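Prikorum sink notes: read me first

Hi! I'm Femke Dekker, and I put this folder together so the rest of us at Altthorpe know what goes on and around the washing-up sinks. Last updated Monday, November 12, 2018. I started it in July on the back of an envelope, so it's come a long way!

The small stuff is what wanders: mugs, soap, anything pink. I write it up under plain names (mug, soap pump, bin) and skip the poetic ones.
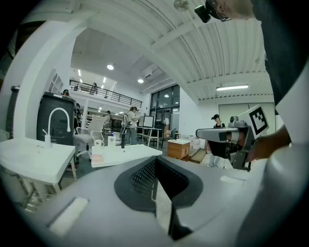
Do I need to log a mug if it's only there for a minute?
Log it anyway, under "cups", and put "passing through" in the notes column.

There are 84 entries so far, and 40 of them are soap or cups (we drink a lot of tea). Tetsuya Sakai did the first pass on spelling, and I redid the faucets, because "tap" and "faucet" were both in there and it drove me nuts.

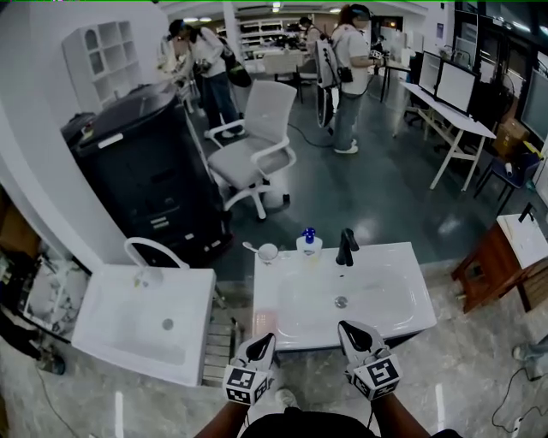 Spoons get their own line, even when they live with a cup. Same goes for sponges. If you can't tell a sponge from a tray, write "small item" and move on, I do it all the time. Bins and chairs go in the room list, which Sanne Claeys keeps, so send those to her.

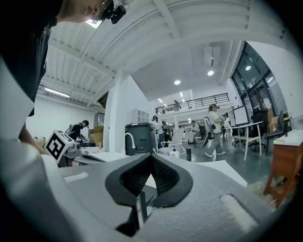
Soap pump by the white gooseneck faucet, dark gray bin close by.

Still to do: merge the two soap lists and pick one word for "counter".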